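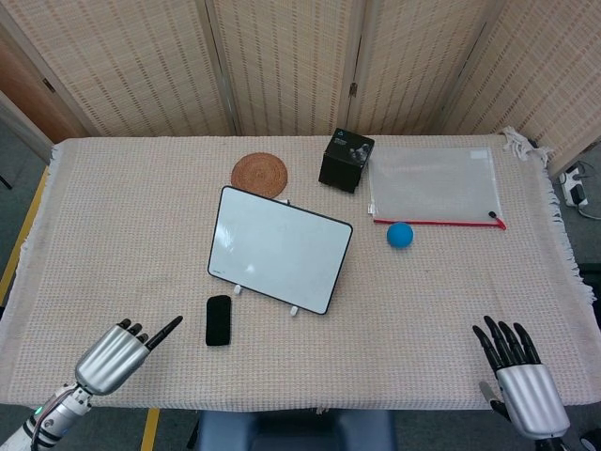
7/21/18

Saturday, so the room is quiet and I can write this up without anyone telling me the cloth is fine. I am still not convinced the cloth is fine.

Background for whoever reads this after me. Nayara Moura wants the table by the folding screen set up as the handling table for the home goods sheets, and she wants it kept the same from week to week: same cloth, same screen behind, small everyday things on top. Her argument is that people judge objects better on something that looks like a table at home than on a bare bench. Maybe. I asked in June what the evidence was and got "everyone says so", and everyone is four people, one of whom bought the cloth.

The cloth. Beige-pink, woven, with a fine grid of darker and lighter threads. Sold to us by Fumberg as non-slip, and I have no idea what that claim rests on. Weighed it folded on the bench scale: 263 g. It creeps. I pushed a hand across it as you would wiping up crumbs and the near edge moved 40 mm. Did it again with a layer of the rubbery drawer liner underneath and it stayed put, so the liner is the non-slip and the cloth is a cloth. I'd like the sheet to say that in plain words.

The grid is handy, I'll give it that. You can line a thing up by the threads without a ruler and come back to it later. But it also makes the eye swim a bit if you look for long, and small print laid on it is harder to read than on the grey bench top. Try it with the lettering on the little black box if you don't believe me.

The screen. Four panels, cream, bamboo-like weave with the little brown slits. I don't know what the weave is made of and neither does the label. "Natural look" could mean anything, paper included. The hinges are small for the job, and they're what I'd expect to go first. Opened and shut it 190 times on Thursday and Friday between other things. No hinge has come loose, one has started to click. Drastusley lists it as "stable on any floor". On our grey floor it stands well enough with the end panels turned in. Set out nearly flat it rocks if you so much as shut the door, so I would cross out "any".

Coaster. Round, coiled fibre, reddish brown. Nice thing to hold. A slightly rough top is good for a mug with a flat base and poor for anything with a narrow foot, which sits across the coils and tips. Three glasses tried, one wobbled every time. Heat: mug of boiling water left on it for ten minutes, cloth underneath barely warm to the hand. That is a hand, not a thermometer, so don't quote it.

Whiteboard. The small one with the thin black frame, on its two white feet. This is the item I expected to dislike and I half do. The feet hold on the cloth, better than they do on the bare bench, where they skate. Writing on it is another matter. Press as hard as a normal person presses and the whole board walks backwards. Collet's leaflet calls it "a desktop writing surface". I'd call it a surface for reading what you wrote while holding it in your lap. Wiped one line of marker off after an hour and got all of it. Leaving a line on over the weekend on the spare board, will check Monday.

Zip pouch. Frosty plastic, red zip. 173 pulls of the zip end to end before I lost patience, no snag. The pull is small and dark and I kept missing it with cold fingers. "Splash resistant" needs a proper go with water, and I'm not doing that on Nayara's cloth. Also, frosted means you can see that something is in there and not much else, so for papers you'd want to label it.

Blue ball. On the list as "desk ball, stress relief". No comment on the stress. It does stay where you put it on this weave, which surprised me, and rolls straight off the bench.

The Zasetti sheet is due first and it's the one with the most adjectives in it. My vote is to strike every word we can't tie to a number or a named test, and see what is left. Nayara thinks there will be nothing left. Could be.

To do:
Weave of the screen, ask Drastusley again, in writing this time
Cloth through one wash at 40, measure before and after
Buy more drawer liner
Thermometer for the coaster
Oil the clicking hinge? No, leave it, see if it gets worse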